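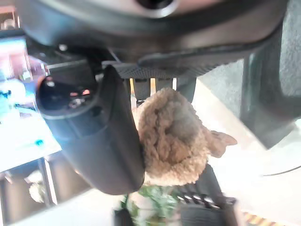
So my uncle calls me up in March and says the ewe is going to the Daton show whether I like it or not, and I'm the one taking her, because his hip is bad and my cousin has exams. I said which ewe. He said Bindby. I said oh no.

You have to understand about Bindby. She's a Suffolk cross the size of a love seat and she has hated me since I was fifteen, when I stepped on her foot at a vaccination day. She remembers! People say sheep don't, but I've been bitten through a denim jacket by that animal (they don't have top front teeth, and it still hurt).

Anyway, 29th March, four in the morning, there I am in the yard with a flashlight in my mouth trying to get a halter on her. It took me 30 minutes. She walked up the ramp like a queen once she'd decided it was her idea, and then we had 152 miles of highway with her kicking the side of the trailer every time I touched the radio.

Daton is not a big show. It's one long barn, a ring with sawdust in it, and a lady selling egg sandwiches out of a cooler. We were in pen 7, right next to Pieter Zwane, and if you grew up around sheep where I grew up you know what that means. The man had won the mature ewe class so many years running that they'd stopped asking him how to spell his name. He had a folding chair, a thermos and a tiny pair of scissors, and he was working on his ewe's ears like a barber.

"That's your uncle's," he said, looking at Bindby.

"Yes sir."

"She bite you yet?"

"Not today."

He nodded and went back to the ears.

I washed her face and picked straw out of her for an hour. I'd brought my uncle's good card brush, and she stood for it pretty nicely, chewing, until the loudspeaker crackled. Then she put her head down, went straight through the gate (I'd latched it, I swear I'd latched it) and off down the aisle with me on the end of the rope in my clean white show shirt.

We passed the Dorsets. We passed the egg sandwich lady, who lifted her feet. I lost my hat somewhere around the Cheviots and I was yelling "Whoa!" like she was a horse. She stopped dead at the ring entrance, and I ran into the back of her, and the steward looked at his clipboard and said, "Mature ewes? You're early, but go on in."

So we went in. And I don't know what got into her, but she stood. Four feet square, head up, staring at that judge as if he owed her 165 dollars. He put his hands along her back and she didn't even blink. Pieter Zwane's ewe, two down from us, sat on the sawdust like a dog and would not get up for anything.

We got second. A yearling-looking thing from over by Wang Creek took first, a lovely sheep, I've got no complaints. Zwane got fourth and shook my hand, and then he bent over and shook Bindby's ear, very gently, and she let him.

I called my uncle from the parking lot with the red ribbon in my teeth.

"Second," I said.

"Who beat her?"

I told him. He was quiet for a while, and I could hear the kettle going behind him.

"Well, put her on the trailer," he said. "And don't play the radio."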